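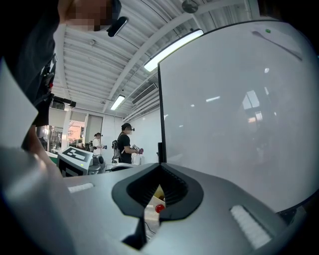 I've wanted to see round the Uvach workshops ever since they took over the old seed warehouse on Brullow Lane, and last month I finally got on one of their open afternoons. You go in through a side door, up a metal stair and out into one long bright room, and I loved it straight away. There's a white corrugated ceiling with the ribs running side by side and long beams holding it all up, fluorescent lights hung beneath, and an air-conditioning unit up on the wall. I'm a sucker for a working room with a proper roof on it! The big smooth white board picks up soft reflections of the lights and windows, so even a grey January afternoon felt cheerful. A small red ball, very shiny, was the brightest thing down there, and I kept going back to it all afternoon like a magpie.

Uvach make and test things for sorting: trays, bins, dividers, little racks, the sort of stuff you find in school cupboards and the back rooms of shops. It sounds dull and it really isn't. Our guide was Marion Mowat, who has been with them from the beginning and talks at a terrific pace. She started us off with the sorting table and let us all have a go. You get a heap of mixed small items and a tray with shaped hollows, and you have to put everything away before the timer goes. My first try took 62 seconds. My second was worse, as I'd decided to be clever and do the small bits first (don't do this, they roll).

After that came the shelves, and I could have stayed there until closing. Every tray design they have kept is up there with its number on a paper tag, right up to 663, which was finished the week before we came. Some are lovely. There was a shallow one called the Cirnano with a scooped front edge so you can slide buttons out with one finger, and a deep, ugly green thing from their second year that Marion says still gets reordered by one garden centre in Fife. I asked whether I could buy a Cirnano and she said they only sell by the box of 50, so if anyone wants to go halves, please write to me.

Alper Dağdelen showed us the finishing bench next. He smooths the edges by hand on the early samples and he let us feel one before and one after. I'd never have thought an edge could make so much difference to how something sits in your hand, but there you go. He used to work for Sezer, the shopfitters, and had some good stories about fitting out a sweet shop with sloping floors.

Tea was at half past three, in a tiny kitchen with far too many of us in it. Very good shortbread.

A few practical bits if you fancy going. Groups are kept to 26 and our afternoon was full, so book early. The number 4 bus stops at the end of the lane, and there's parking behind the building if you don't mind puddles. Wear flat shoes for the stair. It's free, although there's a tin by the door for the local hospice. I'm already down for the spring one, when they're going to have the moulding room open as well, and I'll be practising on my kitchen drawers until then.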